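发件人：Martti Hirvonen
收件人：家常烘焙邮件组
主题：Re: 冷藏芝士蛋糕切开是散的

Malsha Samarakoon 写道：
> 各位好，六月聚餐要做三个冷藏芝士蛋糕，先试了一个，味道可以，
> 一切就塌，中间像酸奶。用的是奶油奶酪 300 克，淡奶油打发后
> 拌进去，吉利丁两片，冷藏三小时。饼干底也是散的，一铲就碎。
> 是吉利丁少了，还是时间不够？另外柠檬汁能不能多放一点？
> Malsha

Malsha，你好：

先说时间。三小时太短，我一般头天晚上九点前放进冰箱，第二天中午再脱模。圆模直径大的话，中间凝得比边上慢很多，边上摸着硬了不代表里面好了。

吉利丁要看你那一片多重。各家的片大小不一样，两片可能是五克，也可能只有三克多，最好上秤。我用 Terkau 的模子，奶酪 300 克，淡奶油 200 克，吉利丁用六克。泡的时候用冰水，夏天自来水温度高，片会化掉一部分，捞出来就少了。化开以后先舀两勺奶酪糊进去搅匀，再倒回大盆，直接倒容易结成小粒。

淡奶油打到六成，能慢慢流动就停。打得太硬，拌进去全是气孔，切面不好看。

饼干底我用 Omard 的消化饼，擀碎，黄油化开后趁热拌，用杯底压实，冷冻十五分钟再倒糊。你说一铲就碎，多半是黄油少了，饼干 120 克我放 60 克黄油。

柠檬汁可以加到 20 毫升，再多就要相应加吉利丁。奶酪要先回温，不然怎么搅都有疙瘩。
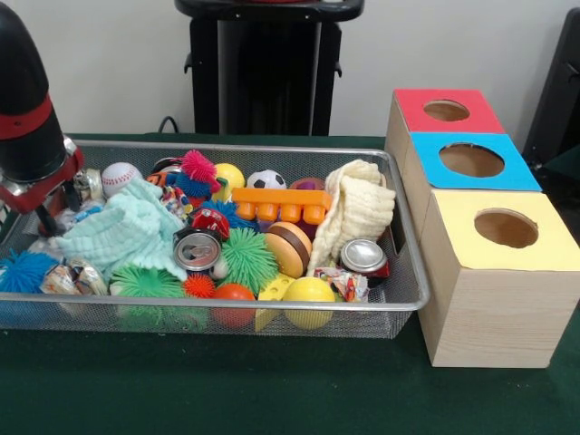
三个蛋糕一起做，要先把冰箱腾出一整层，模子放平，旁边别放洋葱和剩菜，奶油很吸味。运过去的时候我用带盖的硬盒，盒底垫湿毛巾防滑。不要拿敞口的网筐装，像图里那种金属丝网的长方形浅筐，装球、罐头和布没问题，蛋糕放进去四面不挡风，路上回温快，边也容易蹭坏。路程超过半小时就加两个冰袋，贴着盒壁放，别压在盖子上。

切的时候刀用热水烫过，擦干，切一刀擦一次。

Väisänen 那本小册子里有个不用吉利丁的做法，靠白巧克力凝固，甜一些，我没做过三个一起的量。需要的话我把那页抄给你。

Martti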